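Limescale and stains around a white kitchen sink

Hard water leaves its mark first at the base of the tap and along the back rim. Scale softens with a weak acid and comes off without scraping.

1. Mix 90 g of citric acid into a litre of warm water. Keep the mix off marble and limestone, which it will etch.

2. Soak strips of kitchen roll and lay them along the rim. Leave for 2 hours, keeping them damp.
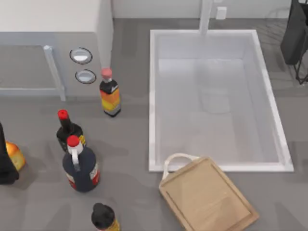 White basin set in a dark grey worktop.

3. Lift the strips, wipe with a soft cloth and rinse well. Scouring powder dulls a gloss finish -- use bicarbonate paste on tea stains instead.

4. Square taps hold water on their flat faces. Dry them last thing at night. An old toothbrush reaches the joint where the column meets the ledge. Spray the cloth, never the wall, near a socket.

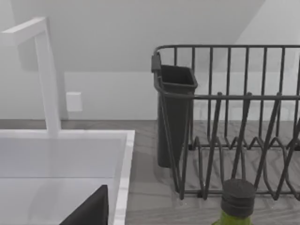
Boxy tap on the back ledge, with the outlet to its right.

5. Never mix citric acid or vinegar with bleach. Rinse fully between products and open a window.

Chopping boards

Wash wooden boards by hand in hot soapy water, both faces, and stand them on edge to dry. A board dried flat on one side will cup. Oil with food-grade mineral oil when the surface looks pale, and wipe off the surplus after an hour. 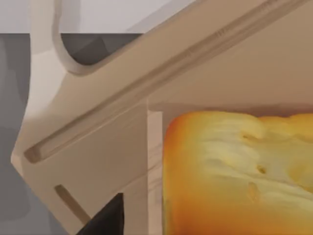
Storing citric acid

Keep the powder in a screw-top jar, labelled and dry. Damp powder sets into a lump but still works once dissolved.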